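Notebook – power and cable bench, July

Carried on with the accessory sort that Guangming Fu started. Goal is still one agreed way of storing power strips, adapters and extension leads so that the next person does not spend the first part of a job untangling them.

Stock on the shelf is mixed: Wasico strips, a few Canden leads, and the Kleinschmidt drum, which stays out of this because it has its own stand. Longest lead is 2,000 mm, shortest 400 mm. One lead is labeled 2,000 and measures 1,732 between plug faces. Relabeled it. No idea who cut it down.

Procedure as it stands: adapter out of the strip first, then the strip's own cord, then the loose cables. Coil diameter set by the lid opening of the cooler box. Going the other way (cables first) drags the strip across the floor as soon as a loop catches on the adapter.

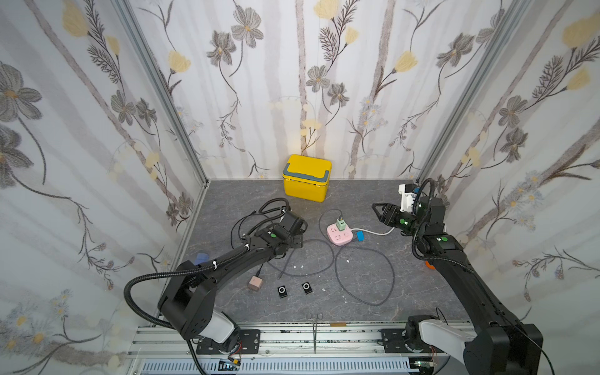

Dark cable on a dark floor is slow to sort by eye. The white cord and the pink strip can be picked out at once; the black and dark gray cables have to be followed by hand from one end to find out which loop belongs to which. Henk Vandenberghe suggests colored tape at both ends. Agreed, provided the tape goes on the cable jacket and stays clear of the plug.

Ties: tried 2 types. The Clurnum hook-and-loop strap holds a coil well but picks up lint. The plain elastic slides off anything thinner than a strip cord. Keeping the straps.

Open points:
Adapters – store separately or left in the strip? Henk wants them left in. I would keep them apart – a strip with an adapter standing up in it does not stack.
Cooler box – lid closes over the strips only if they lie flat. Check again with the long leads on top.
Lead list – add the 1,732 one under its real length.

Bench is mine until Sunday, then Guangming has it for the drum rewiring.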